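Sorting and Returning Small Parts on a Shared Bench

Project report, second-year Workplace Design Studio
Trarnley campus, submitted May

1. Background

The shared bench in the Golby building is used by several student groups over the course of a day. Each group needs the same set of small white parts: blocks, cubes, posts, rings and cylinders. The parts are used, put down somewhere, and the next group arrives to find some of them on the bench, some in a drawer and some missing. In the first weeks of term our group lost a fair bit of time at the start of each session looking for parts before any work could begin.

We chose this as our project because it was a problem we already had. The brief asked for a small change to a real workspace, made cheaply, and tested with the people who use it. We set ourselves the job of working out where each part should sit when it is in use, where it should go when it isn't, and how to tell at a glance whether the set is complete.

2. What we wanted to find out

We started with these questions.

How long does it take to set the bench up from a mixed box of parts?
Which parts go missing, and where do they turn up?
Does one open bin work as well as a divided box?
Do labels on the parts help people put them back?

3. The bench before we changed it

The parts used to live in a lidded box on the shelf behind the door. It was an old divided box from a Pratell hardware kit, and the compartments were the wrong size for almost everything. The cubes only fitted in one of them and the rings had to be stood on edge. People gave up on the compartments and piled everything on top, and then the lid wouldn't close, so the lid went under the bench and stayed there.

Before making any changes we kept a log sheet taped to the shelf. Anyone setting up was asked to write down the time they started, the time they were ready and the name of any part they couldn't find. We ended up with 197 entries. Some were hard to read and a few had no finish time, but we kept them in the log and left them out of the averages.

The average set-up time was 7 minutes. Most of it went on looking for parts. The items most often missing were the rings and the short posts. They were usually found in the drawer with the cables, and twice in the bag of another group. The larger blocks hardly ever went missing, and we think this is simply a matter of size.

4. Layout

We tried three layouts over the term.

The first kept the divided box but moved it onto the bench. This was no better. The box took up a lot of the working area and people moved it to the floor.

The second used a set of shallow trays, one for each kind of part. It looked tidy when we set it up and it worked well for the first few days. The trouble was that a tray had to be moved whenever somebody needed the space underneath it, and trays were stacked on each other with the parts still inside. We also had to wash and dry them more often than we expected. Dust shows badly on anything left out on that bench.

The third layout is the one we kept. It uses one open-topped bin at the front right of the working area and leaves the flat marker tray further back, with the blocks standing on either side of it. Loose parts go in the bin. Blocks stay on the black surface. 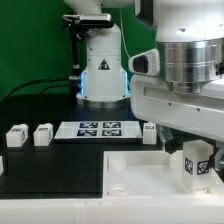 Figure 1. The third layout, with the marker tray and blocks on the bench and the open bin at the front right.

The bin has raised walls, and this made more difference than we expected. With the trays, cylinders rolled out when the tray was bumped or lifted. Nobody reported a part rolling out of the bin in the whole testing period. The walls are still low enough to reach over without having to look straight down.

We thought about putting dividers in the bin and decided against it. The posts, rings and cylinders are different enough in shape that they can be told apart without being separated. The cubes are the biggest thing that goes in there and they stand up on their own.

The black tabletop was already there and we had no say in it, but it suits the white parts. A part left behind on the bench is easy to spot. Parts dropped on the floor are another matter, as the floor in that room is pale grey. We asked whether we could put down a dark mat and were told it would be a trip hazard.

5. Labels

The black-and-white markers on the blocks and cubes belong to the lab and were there when we began. We didn't move or cover any of them. Several people told us they used the markers to work out which way a block should face, so we wrote that down in the bench guide: block markers up or towards the front, never against the tabletop.

Our own labels were a separate trial. We printed small paper labels with a word on each (POST, RING and so on) and stuck them to the undersides of the loose parts. They were a waste of effort. People already knew a ring was a ring. The corners lifted within a week and left glue behind, and we spent an afternoon getting it off with eucalyptus oil and a cloth.

What did help was a card beside the shelf with an outline drawing of the full set. A person packing up can hold it next to the bin and see what is missing. We made the first card by tracing around the parts in pencil. The second was drawn on the computer and laminated, and it was slightly harder to use because we had shrunk the drawings to fit an A5 page. We went back to tracing at full size on A3.

6. Testing

After the third layout was in place we put up a fresh log sheet and asked for the same information as before. We stopped when we reached 100 entries. This is a smaller number than in the first log, and the comparison should be read with that in mind. The second log was also filled in later in the term, when everyone knew the bench better, and we have no way of separating that from the effect of the layout.

The average set-up time in the second log was 5 minutes. The number of entries with a missing part fell as well, and most of those were for rings. One ring was never found. We replaced it from the spares cupboard.

We also asked users for comments on a sheet at the end of the bench. Most comments were short. The ones that came up more than once were:

The bin is easy to reach from the right but not from the left.
The card should be on the bench and not on the shelf.
Can the blocks have a place marked for them?
Please leave the marker tray where it is.

We acted on the last two. Corner marks in white chalk pencil now show where the blocks stand, and they can be wiped off if the lab changes its mind. The guide says that the tray is not to be moved during pack-up. The card stayed on the shelf, as it kept getting covered when it was on the bench.

Left-handed users were a problem we didn't solve. One of our own group is left-handed and found the bin awkward. Moving it to the other side put it in the way of the tray and the blocks, and a second bin would have meant splitting the set in two.

7. Costs

The bin and the tray were already in the lab and cost us nothing. We paid for card, paper labels, a chalk pencil, laminating and the eucalyptus oil. The total was well under the limit set in the brief. If we were doing it again we would leave out the labels and the laminating, and the oil along with them.

8. Other reading

We used the course notes on workplace organization and a short guide to tool storage by Doãn, which is in the department library. The guide is written for workshops with wall space for shadow boards. We had no wall to use, but the idea of an outline for each item came from there and became our card.

9. What we would do next

The next step would be to mark places inside the bin with a thin liner that has outlines on it, so that the card isn't needed. We cut one from paper to try the size and it curled up at the edges. A stiffer sheet should stay flat, and it would need to come out for cleaning.

We would also like a longer second log, started at the beginning of a term when the users are new. The blank log sheets, the full-size tracing and the bench guide have been left in the folder on the shelf for the next group.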